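首页　厨房设备　储物　清洁　常见问题　联系

冷冻抽屉与罐装饮料：常见问题

一月　Vilhjálmur Vigfúsdóttir

适用范围为 Meline 楼内各层共用厨房的不锈钢冰箱，柜门型号 Fedau 371。冷藏室存放问题见“储物”栏，制冰及滤水问题见“厨房设备”栏。

冷冻抽屉里可以放罐装饮料吗？

可以短时放置，用于快速降温。不得作为存放位置。长期存放一律使用冷藏室，任意层架均可。

“短时”指多长？

室温罐放入抽屉后，半小时内取出。原已冷藏、只需再降几度的罐，时间减半。放入时请自行设定计时器，冰箱面板没有提醒功能。抽屉当时的装载量、罐与冻品的接触面积、罐的初始温度都会影响降温速度，因此半小时是上限，不是推荐值。

忘记取出会怎样？

含水饮料结冰时体积增大。铝罐能承受一定内压，但罐底和罐盖会先变形，表现为底部内凹面外翻、盖面鼓起。继续冻结后，罐盖卷边或拉环刻痕处可能开裂，内容物以碎冰或泡沫形式排出，附着在抽屉底板、侧壁和滑轨上。碳酸饮料、啤酒的情况较严重，无气茶饮也会胀罐。无糖饮料的冰点略高于含糖饮料，同等条件下先结冰。

罐已经鼓起但没有破裂，如何处理？

不要开启，不要摇晃，不要用热水冲淋。放入有边的容器，移到冷藏室最下层，罐口朝上，静置过夜。完全解冻后再看罐体：外形恢复且无渗漏的，可在水槽内缓慢开启；底部仍外翻、放不稳的，直接丢弃，内容物倒入水槽，空罐投入金属回收桶。

平放还是竖放？

抽屉内高度有限，竖放的罐在推入时可能顶到上方隔板，因此默认平放。罐的长轴与抽屉推拉方向垂直时，推拉过程中滚动最少。竖放只适用于最下层深抽屉，且周围需有冻品固定。

平放对饮料本身有影响吗？

短时间内没有。罐装饮料内壁有涂层，平放与竖放均可。平放取出后开启前应竖直静置片刻，让气泡回到液面，减少喷溅。

罐在抽屉里来回滚怎么办？

抽屉底板有凸起的筋条，作用是抬高物品、留出空气通路，对圆罐的限位作用较弱。可用的办法是把罐靠住侧壁，另一侧用袋装冻菜抵住。楼层物料柜有 Drono 隔板，插入抽屉后可把空间分成两格。隔板高度不足抽屉深度的一半，不影响上层。不要用毛巾或纸板填充，纤维受潮后会冻在底板上。

一个抽屉最多放几罐？

没有硬性数量限制，限制条件是单层、不叠放、不遮挡后壁通风槽。通风槽被遮挡后，抽屉前后温差增大，前部冻品可能软化，同时压缩机运行时间变长。一次放入大量室温罐也会使同抽屉内其他食品升温，若抽屉内有冰淇淋或生肉，请把罐放到另一个抽屉。

抽屉打开多久会触发报警？

300 秒。报警为连续短音，关闭后自动停止。如在装取过程中响起，先把抽屉推回，等待内部温度回落后再继续。请勿用胶带遮挡门磁，这会使照明常亮，也会关闭超时报警。

取放时台面怎么用？

先把罐全部放到冰箱旁的台面上，再拉开抽屉，逐个放入。反向操作相同：先在台面上腾出位置，再取罐。常见的错误是一手扶着抽屉，一手从购物袋里找罐，开启时间大多耗在这一步。台面上的罐应距边缘一掌以上，避免被抽屉或袖口带倒。

冷罐放在台面上会损伤台面吗？

不会。需要处理的是冷凝水。白色台面对水渍不敏感，但罐底的金属圈加水会留下浅灰色环形痕迹，用湿布加中性清洁剂即可去除。含氯清洁剂不要用于台面与不锈钢门板的接缝处。

抽屉推不到底，原因有哪些？

按出现频率排列：罐滚到抽屉后缘，卡在抽屉与后壁之间；冻品袋口翘起，顶到上方隔板；滑轨结霜；抽屉一侧滚轮脱出滑轨。前两种情况把抽屉完全拉出即可看到。推入受阻时不要加力，抽屉框为塑料件，角部受力后会产生白痕，继而开裂。

抽屉拉出后左右不平，是否故障？

多数情况是一侧滚轮没有入轨。清空抽屉，双手托住前部，抬起约一指高后抽出，对准两侧滑轨重新放入。放入后空载推拉数次，行程顺畅再装物品。仍然歪斜的，请登记报修，注明楼层和抽屉位置。滑轨备件编号 279，由 Beyene 统一更换，住户无须自行购买。

饮料在抽屉里漏了，怎么清洁？

1. 取出全部冻品，转移到另一个抽屉或保温袋。
2. 抽出抽屉，在水槽旁放置至霜冰松动。不要用刀具刮除。
3. 用温水加少量中性洗涤剂擦洗，筋条之间用软刷。
4. 检查通风槽，槽内残留的糖液用湿布角擦净。
5. 完全擦干后装回。带水装回会使抽屉与滑轨冻结在一起。

含糖饮料渗入滑轨时，滑轨也需擦洗。残糖在低温下黏度很高，推拉阻力会明显增大，容易被误判为滑轨损坏。

想更快降温，有没有不用冷冻抽屉的办法？

冰水浴更快。容器内放冰和水，加一小把盐，罐体完全浸没，间隔转动。水与罐壁的接触面积大，换热效率高于冷冻室内的空气。各层厨房水槽下方有金属盆可用，用后冲净盐分，倒扣晾干。

玻璃瓶是否适用同样的规则？

不适用。玻璃瓶一律不得放入冷冻抽屉，短时也不可以。玻璃破裂后碎片会进入筋条之间和通风槽，清洁时必须整屉更换。烈酒不例外。

同款饮料放在一起，如何区分是谁的？

在罐盖边缘或罐身空白处用油性笔写房号。标签纸在低温下易脱落，不建议使用。没有标记的罐视为公用。请不要把别人的罐移到冷冻抽屉“帮忙冰一下”，计时责任由放入者承担。

每周清理时会处理抽屉里的罐吗？

会。清理人员把冷冻抽屉内的罐全部移到冷藏室，不论有无标记。已变形的罐直接丢弃，不另行通知。

罐和其他冻品混放，装取顺序有要求吗？

罐最后放、最先取。先整理袋装和盒装冻品，确认后壁通风槽外露，再把罐平放在剩余的底板上。
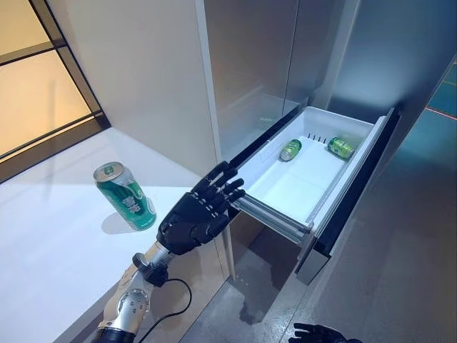

取罐时先拿靠外侧的，再拿靠后角的，手从抽屉上方进入，不要把罐沿侧壁拖出。全部取出后看一眼底板，没有遗留再推回，推到底时应能感到轻微的限位。

最后更新：一月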